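About Us

Hi, I'm Mélanie Girard, and I run Trusa, a little sewing and mending school in Preltbridge. I started it 17 years ago with 2 secondhand machines and a lot of nerve!
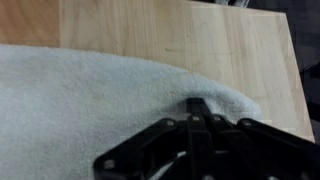
Pale wood, wavy grain and a scuff.

Most people come to us with a torn hem or a coat they love too much to toss (bring it, we love coats). Kwesi teaches the beginners, and Halldóra takes the quilters on Thursday nights – they get loud. Classes stay small, and the tea is free. If you've never threaded a needle, you'll fit right in.

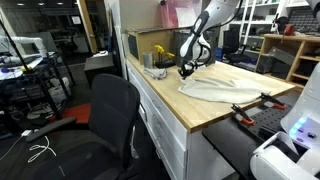
Come see us

We're at 202 Menzies Street, up the back stairs. New classes start in October.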